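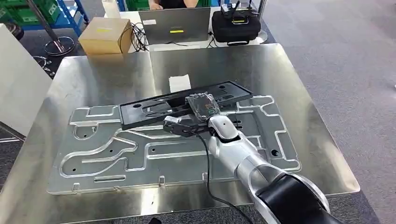
Gripper trial at Skalitz: a parallel gripper holds the edge of a black plastic tray over an aluminum fixture plate.

SKALITZ, April – Rollis has begun comparing grippers for tray handling on its Gukadier controller. Each gripper runs 43 pick cycles at the same arm speed.
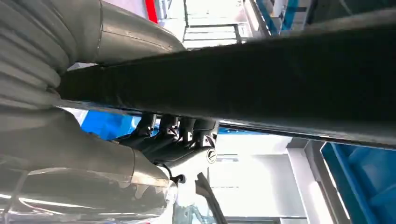 Grip force and slip are logged on every cycle. "We change the fingers and leave the program alone," said test lead Phyllis Wainwright. Results will be issued to integrators on request.

Contact: Virgil Munteanu, Rollis, extension 786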